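Nevonow就一体式头显市场宣传发表声明：参数不等于体验，本公司暂不跟进“全天佩戴”说法

发布方：Nevonow媒体联络处
可即时发布

虚拟现实设备测试与内容移植公司Nevonow今日公布对一体式头显Drorard的首轮评估结果，并就近期行业内流传的若干宣传口径作出说明。本公司认为，Drorard在显示和定位上较上一代独立头显有进步，但其厂商预告中提到的“取代电脑”“全天佩戴”和“海量应用”三项，目前都缺少足够依据。

Nevonow从五月开始对Drorard工程样机进行测试，样机固件为厂商提供的预发布版本。测试内容包括续航、发热、手柄追踪、应用兼容性和长时间佩戴。本公司没有收取厂商费用，样机在测试结束后退还。

关于应用数量

厂商在预告中称，Drorard上市首日可用应用达到500款。Nevonow逐一安装并启动了商店后台列出的全部条目，结果与宣传有明显差距。其中相当一部分是全景视频播放器，界面不同，功能相近；另有不少是手机应用的平面窗口版本，戴上头显后只是在眼前悬着一块屏幕，操作反而比手机慢。按照本公司的标准，即支持六自由度、具备完整手柄交互、能够连续运行半小时不崩溃，符合条件的应用为56款。

这个数字不算难看。几年前的独立头显，能凑出十几款像样的应用已经值得写进新闻稿。可是把56说成500，消费者买回家之后自己会数。我们建议厂商在正式发售前修改商店页面的分类方式，把视频播放器、平面应用和原生应用分开列出，并标明哪些内容需要另外付费。

关于刷新率

Drorard标称刷新率为90赫兹。在主界面和厂商自带的演示程序里，这一数值可以维持。进入第三方游戏后情况不同：场景复杂时系统会启用补帧，画面边缘出现拖影，快速转头时尤其容易察觉。厂商的技术文档对补帧机制只有一句话带过，宣传页则完全没有提及。Nevonow已书面询问在何种负载下触发补帧、用户能否关闭，截至发稿未收到答复。

关于开放平台

随Drorard一同推出的还有开发框架Chambi。厂商称其“一次编写，处处运行”。这句话在软件行业已经流传了很多年，兑现的次数不多。Nevonow的移植团队用Chambi改写了三个已有项目，其中一个仅用少量改动便跑了起来，另外两个分别卡在手势识别接口和空间音频模块上。文档中的示例代码有几处引用了已经不存在的函数，社区论坛的提问区则多数无人回复。 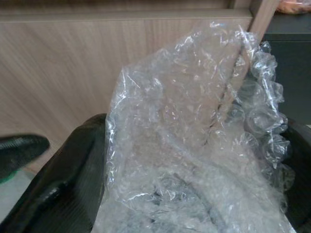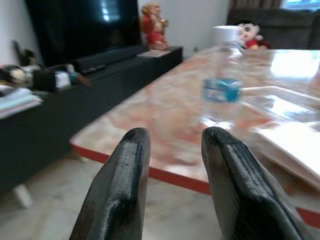

本公司并不否认Chambi的潜力。它的渲染层结构清楚，调试工具也比同类产品顺手，日志能够按模块筛选，这一点开发人员普遍认可。问题在于厂商把一个仍处于早期阶段的框架当作成熟产品来推介，小型工作室若据此安排工期，风险要由自己承担。Nevonow建议有意采用Chambi的团队先做小规模验证，暂时不要把它写进对客户的交付承诺。

另外值得注意的是许可条款。Chambi对外称为开放框架，但目前公开的只有接口层和部分示例，核心运行库仍以二进制形式分发，条款允许厂商在提前通知后更改分成比例。提前多久通知，条款没有写。称之为“开放”，恐怕还需要商榷。

关于佩戴

“全天佩戴”是此次预告中出现频率最高的一句话。测试中，Drorard在混合使用场景下的续航为两小时出头，玩游戏时更短。前部重量偏大，原装头带对鼻梁和颧骨的压力在佩戴一段时间后变得明显。更换第三方头带可以改善，但这笔开支不在标价之内。散热风扇在安静房间里听得见，声音不算刺耳，看电影时会有些干扰。

戴眼镜的用户需要加装垫圈，加装后视野略有收窄。厂商表示正式版将改进面罩材料，Nevonow会在拿到零售机型后重新测试。在此之前，我们对“全天佩戴”这个说法持保留态度，在自有渠道的介绍文字中也不会使用。

关于隐私

Drorard依靠外侧摄像头完成定位，开机时默认开启环境数据上传，用以“改进体验”。关闭选项位于设置菜单的第四层，名称为“智能服务优化”，普通用户未必能联想到它与摄像头有关。关闭后定位功能正常，可见上传并非定位所必需。Nevonow认为该选项应当默认关闭，并在首次开机时用清楚的语言征得用户同意。

Nevonow的后续安排

基于以上结果，Nevonow决定调整原定计划。公司旗下的空间协作软件Carko原拟在Drorard首发时同步上架，现改为在零售机型测试完成后再定日期。首批支持的功能共17项，包括多人白板、模型标注、会议录制和离线查看。其中依赖手势识别的部分会先提供手柄操作的替代方案，待接口稳定后再开放。

已经预购Carko的用户不受影响，现有电脑版和有线头显版照常更新。选择等待Drorard版本的用户可以申请退款，也可以将授权转到其他平台，转换不收取费用。

对于整个独立头显市场，本公司的看法没有因为一款新品而改变。摆脱连接线当然是好事，更低的价格也确实能吸引更多人尝试。但过去几年里，每隔一段时间就有厂商宣布“拐点已至”，随后的出货情况和用户留存却很少有人再提起。Nevonow希望看到的是可核实的使用时长、可核实的应用清单，以及一份能够说明电池在什么条件下测得的续航数据。厂商若愿意提供，本公司乐于在后续报告中如实引用。

首轮评估的测试方法、设备设置和应用清单可向Nevonow媒体联络处索取。零售机型的评估报告将另行发布。

关于Nevonow

Nevonow从事虚拟现实与增强现实设备的独立测试、应用移植和企业协作软件开发，主要产品为空间协作软件Carko。公司为内容工作室和企业客户提供兼容性测试服务，评估报告不接受厂商赞助，也不在发布前交由厂商审阅。

媒体垂询请通过Nevonow官方网站的新闻页面提交，工作时间内回复。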